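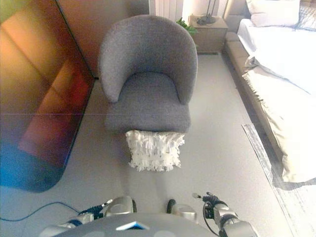

Grey tub armchair with a white shaggy cushion.

Inskip House is a day centre and supported living scheme for adults with learning disabilities and rare genetic conditions, in the market town of Pledurbridge. It is run by Plomia, a small charity which also looks after a community garden and a Saturday lunch club in the same town. The house is best known locally for its bakery round, on which the people who live and work there take bread and buns to the shops and offices along the high street.

History

The scheme grew out of a parents' group that used to meet in a chapel hall every other week, mostly for tea and a good long talk about what would become of their grown-up children when they themselves were too old to manage. For several years there was little more to it than that, although the group did put on outings and a much-loved Christmas play. Plomia was set up when the group was offered the lease of a former seed merchant's premises, a rambling brick building with a yard behind it and a great many stairs. The stairs took a while to deal with. A lift was fitted before the upper floor was used, and the old loading bay became the kitchen.

Inskip House opened its doors to day visitors on Monday, April 9, 2018, and the first tenants moved into the flats the following November, by which time the bakery was already turning out a fair amount of bread.

Daily life

There are 2 parts to the house, and people are free to belong to either or both. The day centre, on the ground floor, offers cooking, music, woodwork and help with reading and money. The flats upstairs are let to tenants in their own names, with support workers on hand day and night, and each tenant chooses how their rooms are painted and furnished (one landing is famously a very bright orange).

Several of those who use the house have conditions that affect appetite, sleep or balance, and the days are arranged with this in mind. Meals are served at the same times every day and the menu goes up a week ahead, so that everybody knows what is coming and when. Some families were doubtful about having a bakery under the same roof as people for whom food can be a real worry. The kitchen is kept locked outside baking hours, and anyone who would sooner not be near it can join the delivery round, the garden or the packing of orders for other local makers instead.

The bakery round

The round goes out on foot, with two handcarts, and sells some 300 loaves in an ordinary week. Customers pay by the month and a good many have been with the round from its beginning. Those who work on it are paid, and the round has led to outside jobs for a few of them, among them a post in the town library and another at a garden nursery.

Himora

Himora is the yearly open day, held in the yard and named after a song made up by the music group. It began as a summer tea with 153 guests and has since grown to draw as many as 1,000 people, with a brass band, a cake stall and a slow bicycle race that is taken very seriously by those who enter it. Money raised goes towards holidays for the tenants.

See also

Supported living
Social enterprise
Pledurbridge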